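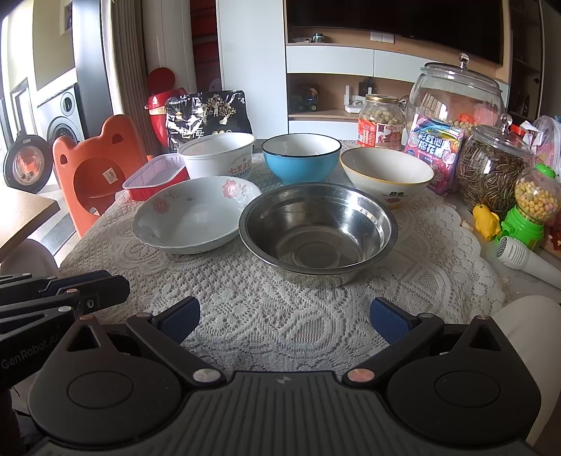
Lace tablecloth under everyday bowls: yes or no?

Table Talk > Linens and Laundry
18 replies, 1,502 views

pinwheel_deb
Posted 27 May 2018

Okay, settle something for me. My sister says a lace tablecloth is for holidays and for when the priest comes over, and that putting it under a stainless steel bowl and a takeout tub is (her words) a crime against our grandmother. I say a tablecloth in a drawer is a rag waiting to happen. The one in my picture is white openwork, flowers and loops and those curvy bands, with a scalloped border, and I love it to bits.

So two questions really. Do you use yours every day? And does a steel bowl chew up the thread? Mine has a nice rolled rim but I've never thought much about what the underside does when you drag it.

----

moth_and_rust
I'm with your sister, sorry! Lace goes on for company. I have a wipe-clean cloth for weekdays and I couldn't care less what happens to it. I do love that pink flowered bowl, though. The wavy edge is so pretty, and that one belongs on lace. The takeout tub does not.

----

pinwheel_deb
Ha, the tub stays. It's deep and it has a ridged rim you can get a grip on, and I've had it longer than some of my furniture.

----

Kettle55
Use it, use it, use it. I've had a Jabłońska cloth on my kitchen table since I moved in and it gets soup on it all the time. Cold water, a bit of dish soap, let it sit in the sink overnight, done. The only thing that ever beat me was beet juice, and I turned that end toward the wall.

About the steel bowl: dragging is your problem. Lift it. Openwork catches on anything with a burr, and cheap bowls sometimes have one on the bottom where the metal was stamped. Run a cotton ball over the base and if it leaves fluff behind, there's your answer.

----

moth_and_rust
Overnight in the sink is how you get yellow lace. An hour, tops, then rinse.

----

Kettle55
Mine's not yellow.

----

moth_and_rust
Give it time :)

----

nizar_t
Hi all, Nizar Twal here, I used to post under another name before I lost the password. I sold table linens for a while so I have opinions.

First thing is to find out what it's made of. A lot of white "lace" cloths are polyester, and polyester lace will put up with nearly anything except an iron that's too hot and a pot straight off the stove. Cotton is softer and hangs better but it shrinks, and the border puckers first. Pull a loose thread from the hem and hold it to a flame over the sink. Cotton burns to soft ash and smells like paper. Polyester melts into a hard bead.

Second, cover the table underneath. If it's bare wood, anything wet goes straight through the holes and you find the ring a week later. I use a cheap flannel-backed liner cut two inches shorter than the cloth all the way around.

----

pinwheel_deb
Oh no. I have no liner. I'm going to go look under there and I'm scared.

----

GravyBoatGreg
Can we talk about the bowls for a second. I see steel, I see a white one with pink flowers, a red tray that's whitish inside, a light blue one with a dark rim. Nothing goes with anything and I think it looks great. My wife bought a matching set from Grernovetti, service for 6, and we're down to four soup plates because she won't let me buy a replacement that's "a slightly different white." Mixed bowls solve that forever.

----

moth_and_rust
A slightly different white is the worst of all the options, she's right about that.

----

radsof
Radomir Softić, Pusov (small town, you don't know it). In my mother's house the lace was on the table all year and on top of it a sheet of clear plastic from the market. As children we hated the plastic, your arms stuck to it in summer and it made a noise when you got up. But the lace is still good and now it's on my table, no plastic. So maybe both sides win.

For stains I do what she did, grated soap and a pot of warm water, never boiling. Dry it flat on a bedsheet. If you hang it from a line by the scallops they stretch and you get a border like bacon.

----

Kettle55
"A border like bacon" is exactly what happened to my bedroom curtains, thank you for giving it a name.

----

GravyBoatGreg
My aunt had the plastic too! You could hear somebody getting a second helping from the next room.

----

lilac_ledger
Dissenting on the everyday thing, but for a boring reason: crumbs. I tried lace for the whole of March and I spent my evenings shaking it out over the balcony. Flour is worse. If you do any baking at that table, the little holes fill up and then you add water and you've made paste. I went back to plain cotton.

Also nizar_t, do you wash the flannel liner with the cloth or on its own? Mine sheds.

----

nizar_t
On its own, always. First couple of washes it sheds like a dog.

----

pinwheel_deb
Update on the table: two rings, both old I think, one of them might even be from before I had the cloth. Going to try a little mayonnaise on them because that's what my neighbor swears by.

I also did the cotton ball thing. It caught in one place on the bottom of the steel bowl, and now I'm looking at that bowl very differently. I can file it, right? Or is that dumb?

----

Kettle55
Very fine sandpaper, a few light strokes, then wash it well. Takes a minute. I did mine with an old nail file and it was fine too.

----

moth_and_rust
Or put the bowl on a trivet like a civilized person. Isico used to do a round cork one that was thin enough to not look clunky on lace, I have no idea if they still make it.

And please don't leave the mayonnaise on too long, you'll have a grease ring where you had a water ring.

----

lilac_ledger
Seconding the trivet. Felt ones are good too, but they pick up every crumb in the house, which I realize is becoming my whole personality in this thread.

----

pinwheel_deb
Ordered a liner, 100 inches long so I can trim it. My sister has been shown this thread and says only moth_and_rust has any sense. The cloth stays on for now. Does anybody know if you trim flannel-backed stuff with regular scissors or do I need the pinking kind?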